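26 de abril. Bancada Grastedska, continuação da série de alcance com câmara de pulso.

Objectivo: verificar se a política Sirnomer mantém a escolha do alvo quando o recipiente e a fruta ficam ambos no fundo da mesa, perto da parede. Na série de dezembro, os erros concentravam-se aí e atribuímo-los à iluminação. A Qianru não concorda e eu também já tenho dúvidas.

**Configuração**

- pinça aberta na pose inicial, câmara a olhar para a parede
- instrução única: "põe a laranja no cesto"
- distractores: pão, lata hexagonal
- limite de 800 passos de controlo por episódio
- pesos congelados, sem ajuste entre episódios

Total de 307 episódios, dos quais 257 válidos. Os restantes foram excluídos por perda de sincronismo entre a câmara e o registo das juntas (mesmo defeito do ano passado, ver notas do Toom). Exclusão feita antes de olhar para o resultado.

**Observações**

1. A laranja fica junto ao bordo superior da vista na pose inicial. Se o primeiro movimento baixa a câmara, o alvo sai do campo e a política passa a seguir o último objecto com contraste forte, quase sempre a lata. O preto com flores cor-de-rosa e o "5" branco dominam o mapa de atenção.
2. O pão não atrai a pinça, apesar de a cor ser próxima da da laranja. Eu esperava o contrário.
3. O cesto creme contra a parede clara é mal segmentado. A máscara abre nos recortes junto ao rebordo e o centro estimado desloca-se para trás.
4. A sombra da própria pinça no tampo não parece ter efeito. Mascarei-a em 30 episódios repetidos em diferido e as acções previstas ficaram dentro do ruído.

O ponto 1 enfraquece a hipótese da iluminação. Com o histórico de quadros activado (módulo Dastora, janela curta), a fixação na lata desaparece nas repetições em diferido. Falta confirmar em malha fechada; em diferido a câmara não responde às acções e o teste é favorável por construção.

Quanto ao ponto 3, a Qianru propõe estimar o centro pelo rebordo em vez da máscara completa. Aceite, fica num ramo separado para não misturar as duas alterações.

**Por fazer**

- malha fechada com e sem Dastora, mesma disposição, ordem alternada
- trocar a lata de lado e repetir; neste momento posição e aparência estão confundidas
- rever a tolerância do sincronismo
- pedir à Avotiņš o suporte novo, a inclinação actual deixa pouca margem acima do fundo da mesa

Não alterar a pose inicial até a primeira linha estar fechada, senão perde-se a comparação com dezembro. 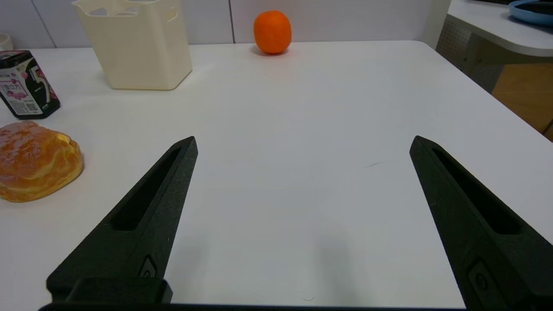 *Registo: Raimonds Toom · Revisão: Qianru Zeng*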